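Home News Community Sport What's On Contact

Search Varkcombe News Enter keyword Go

Varkcombe's mending library throws open its doors, and the town can't get enough

30 Sep 2025

By Tomás Fitzgerald

If you've got a cardie with a hole in the elbow or a pair of work pants that have given up at the knee, Varkcombe has just become a very good place to live.

The Varkcombe Mending Library has opened for its first full season in the old Sequeira drapery on Pendari Street, and what a start it's had! The shelves hold 424 items for loan, from darning mushrooms and pinking shears to a row of sewing machines that have been serviced, oiled and labelled with their own little instruction cards. Members can borrow up to 3 items at a time and keep them for a fortnight.

Organiser Vitória Antunes has been collecting gear for the library for the best part of two years, first in her garage and then, when the garage door would no longer close, in her spare room and down the hallway as well.

"People kept turning up with their nan's sewing box and asking whether we'd like it," she said. "Of course we'd like it! Some of those boxes have got needles in them you can't buy any more, and thread in colours I've never seen on a spool before or since."

Membership is free for anyone living in the shire, and 80 people signed up before the doors had even opened. Antunes had hoped to reach 100 members by the end of November. She now reckons she'll have to think of a bigger number, and order more library cards while she's at it.
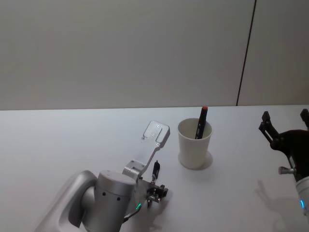
The classes are proving just as popular as the lending. The beginners' session covers buttons, hems and threading a machine without swearing at it, and is already booked out for the month. A second one has been added in the evening for people who work through the day, along with a Saturday-style family session in the school holidays where kids can make a drawstring bag to take home.

For those who already know their way around a needle, there's visible mending, darning on jumpers and socks, and a patchwork group that has taken over the big room at the back. They've set themselves the happy task of making a quilt from offcuts found in the drapery when the building was cleared out. There are florals, checks, a wonderful mustard corduroy and a good length of curtain fabric covered in galahs, which everyone wants for their own square.

The building itself is half the fun. Sequeira's sold fabric, school uniforms and haberdashery to generations of Varkcombe families, and plenty of visitors on opening day wanted to talk about being measured for a blazer there, or being sent in for a zip and coming out with the wrong length. The long timber counter has stayed, brass measuring rule and all, and it's now where you return your loans.

Flarkum locals haven't been left out either. A tub of basic kit will travel across to the Flarkum hall once a month, and residents there can put in a request for anything in the catalogue and have it sent over with the tub. Antunes is keen to hear from anyone in Flarkum who can teach crochet, as it's the one thing she gets asked for constantly and can't do herself.

"I've tried. I've really tried," she said. "I end up with a triangle every time."

Donations are still welcome, with a few requests. The library would love overlocker thread, good scissors (blunt is fine, they have someone who sharpens), wool in any weight and working irons. It has all the knitting patterns it can fit for now, and it can't take fabric that's been stored damp.

The next thing on the calendar is the Big Mend in November, when the whole front room will be given over to repairs for a day. Bring one item of clothing, washed please, and you'll be sat down with somebody who can show you how to fix it. There'll be scones, tea and a table of finished mends for anyone who wants to show theirs off. Last year's trial run in the park was rained on from start to finish and people still stayed until the light went, so a day with a roof overhead ought to be a ripper.

To join, drop in at the counter with something that shows your address. Class bookings can be made in person or by leaving a message on the library's phone, and there's a waiting list for beginners, so get your name down early.

Share 3 Comments 0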